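FOR IMMEDIATE RELEASE

Brustholm Letter Club Opens Its Doors for a Saturday of Real Mail

I'm Celeste Louro, and I've been writing letters to the same pen pal, Matilde Serrano, since we were both in grade school. So I'm pretty excited to tell you that this February the Brustholm Letter Club is throwing its first open day, and you're all invited!

We'll be at the old Bivier reading room starting at 2 p.m. on Saturday. Come with an address in your pocket (a cousin, a former neighbor, your college roommate who moved to Ohio) and we'll take care of the paper, envelopes and stamps. We've got 200 sheets of cream stationery from the print shop on Cunha Street, and I've already been told I can't keep any for myself.
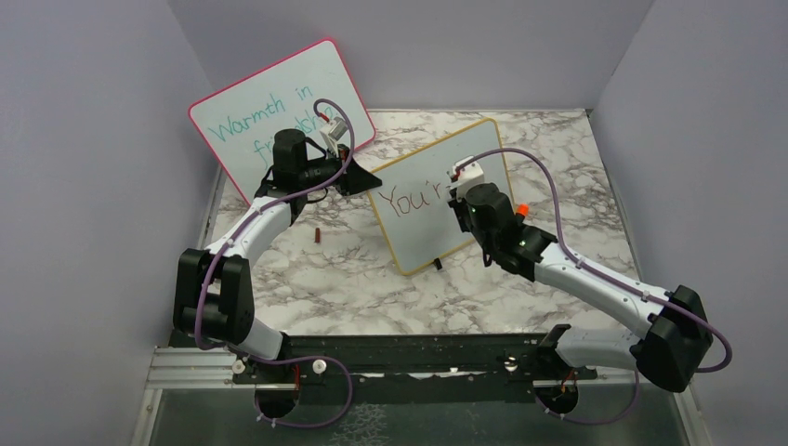 Matilde is flying in for the day, and she'll be reading from some of our early letters. Yes, the one about the school play is in there. No, I couldn't talk her out of it.

"I still get a little jump in my stomach when I see an envelope with handwriting on it," Matilde says. "I'd love for more people to have that."

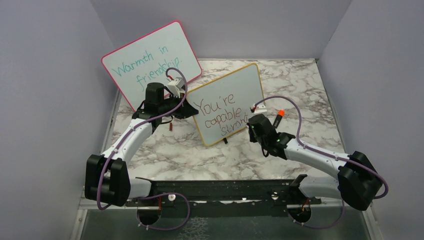

If you don't know how to start, don't worry! I usually open with whatever I had for breakfast and go from there. Kids are welcome, and so are people with terrible handwriting (mine's a mess). We'll close the mailbag at 6 and walk it over to the post office together, so bring a coat.

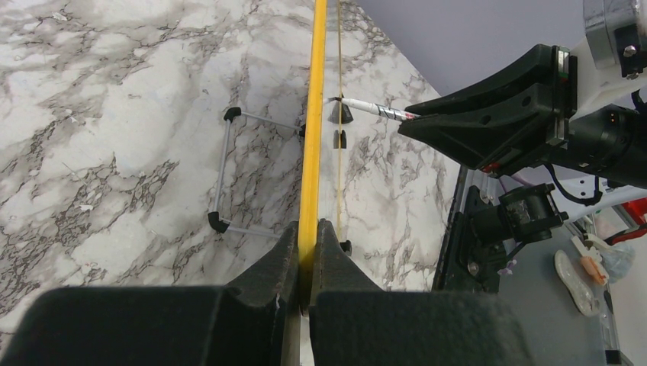 A yellow stick on a marble-patterned tabletop.

Admission is free. To save a seat, call the Bivier front desk and ask for the Letter Club.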